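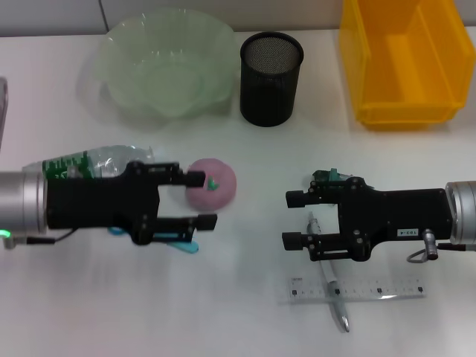
Grinden says you can get a long way on a two-arm build without other people, and then you hit the point where every test is run by the person who wrote the code. Our build reached it in May, so we are looking for people to come in and work the arms.

The build is called Ferkora. It is a pair of arms with parallel-jaw grippers set up over a white table in the Nultwood shared workshop. The job is clearing the table: ordinary items such as a pen, a ruler, a ball or a water bottle get picked up and put into a bowl, a pencil holder or a bin.

What you would do

You drive both arms with hand controllers and clear the table, again and again, with the items laid out differently each time. We record the arm movements and use them to train the software. A session is 60 minutes with a break whenever you want one. Each person is asked for 5 sessions. We have 339 usable runs so far and need a lot more, especially with flat items. The ruler is the hardest.

Who can take part

Anyone 18 or over who can stand or sit at a bench for an hour. Left-handed people are very welcome. You do not need to know how to program. If you have used the arms before, please still apply, but tell us, as we keep those runs separate.

What you get

Snacks, free bench time at Nultwood on the days you come in, and a copy of your own recordings if you want them. There is no pay. Parking behind the building is free after 3 p.m.

Before your first session

Closed shoes, hair tied back, no loose sleeves. You will be shown the stop button and asked to use it once before the arms are switched over to you.

To sign up, leave your name and the hours that suit you on the Ferkora sheet by the workshop door, or reply to this post. Sessions run in the late afternoon and evening.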